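Zandgate Deep Storage Bin, Dark Grey

Item: 28-259
Category: Garage, Garden and Utility Room
Availability: In stock

Overview

The Zandgate is a large rectangular bin for people who need one place to put things that do not belong together. It has an open top, a tall rear panel and a low front, so you can look in from where you stand and take out what you want. We sell it for garages, sheds, utility rooms and workshops, but many of our customers use it inside the house, on a table or a strong shelf.

We have had the Zandgate in our catalog for several years and it remains one of our most ordered products. It does not have wheels, drawers or a lid. It is a simple bin, and we have tried to make it well.

Design

The rear panel is higher than the other walls. When the bin is placed against the wall of the room, the panel protects the wall from tool handles and from dirt which falls off garden things. The front is lower, and for this reason you do not have to lift your arm high to reach the bottom. This is a help if you keep the bin on a workbench.

The right side wall slopes to the outside. Smaller things which have been pushed to that side are easier to get out, and the bin is also easier to empty when you tip it over that wall. The floor is flat and has no ribs. A cup can stand on it, a trowel can lie on it, and when there is soil at the bottom you can sweep it out with a hand brush.

The grey color was chosen with daily use in mind. Very dark bins look nice in the shop, but each small thing inside them disappears. Our floor and inner back wall are a lighter grey than the rear panel — you will find a dark object more quickly against them.

What to keep in it

Mixed contents are the normal case. In our experience a household bin contains after one month some garden tools, some kitchen things which somebody brought outside, one or two devices and several pieces that cannot be named. All this is fine for the Zandgate. If you prefer more order, put the long tools parallel to the side wall and leave the middle free for cups, pots and boxes.

Please do not store open paint, solvents or hot ash in the bin.

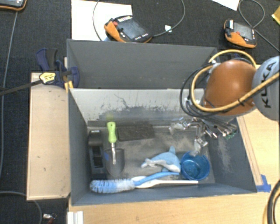
Zandgate bin in use on a tabletop, with a green-handled hand trowel and other mixed items.

Wear and marks

We are often asked if the inside will stay like new. It will not. Metal tools leave scrapes on the back wall, and the floor becomes smudged where things are put down every day. These marks are on the surface only and do not have influence on the strength of the bin. We do not exchange a bin for scrapes of this kind, and we prefer to say it before you order.

Dusty scuffs on the walls can in most cases be removed with warm water and a little dish soap. Do not use steel wool or scouring powder, they will make the surface dull. Let the bin dry before you put cloth or paper in it.

Accessories (sold separately)

Terik divider: a plain upright board that stands across the floor of the bin and makes two compartments. It can be taken out without tools.

Dumlao liner: a soft mat cut to the size of the floor. We recommend it if you keep glasses or ceramic cups together with tools. It reduces the noise also.

Flidell label holder: fastens to the front wall. Paper labels are included.

Delivery

The bin is delivered in one piece, packed in a carton. Nothing has to be assembled. Please check the corners when the carton arrives and write to us within 28 days if there is any damage from transport. Two bins can be sent in the same shipment — they are stacked one in the other, with a sheet of paper between them.

Warranty

Two years on cracks in the walls and floor under normal household use. Surface marks are excluded, see the section Wear and marks.

Questions from customers

Can I put it on a wooden table?
Yes. The bottom is smooth. If the table has a delicate finish, lay a piece of felt under it.

Can it stand outside?
Under a roof, yes. With the open top it will collect rain water, and there is no drain hole.

Is there a lid for it?
No, and a lid is not planned at the moment.

Page last updated: Sep 28, 2020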